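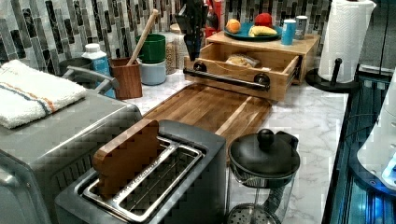
Toaster and cutting board on a marble-look counter.

Landlords in Requena should have to list what a kitchen comes with. I paid a $500 deposit for an apartment at 943 Elon and learned on moving day that the stove went with the last tenant. The ad said "full kitchen."
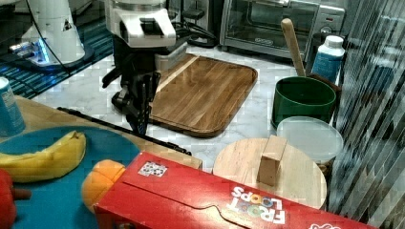
Adi Sembiring wrote to me that a list would only push rents up, and that renters can ask before they sign. I did ask. The answer was "standard."

A written list takes one page. Mine would have saved me two weeks of takeout

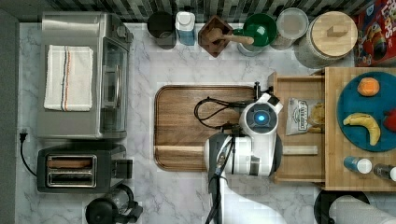

and a used stove from Gidell that I will have to leave behind in November.

Maximiliano Quintana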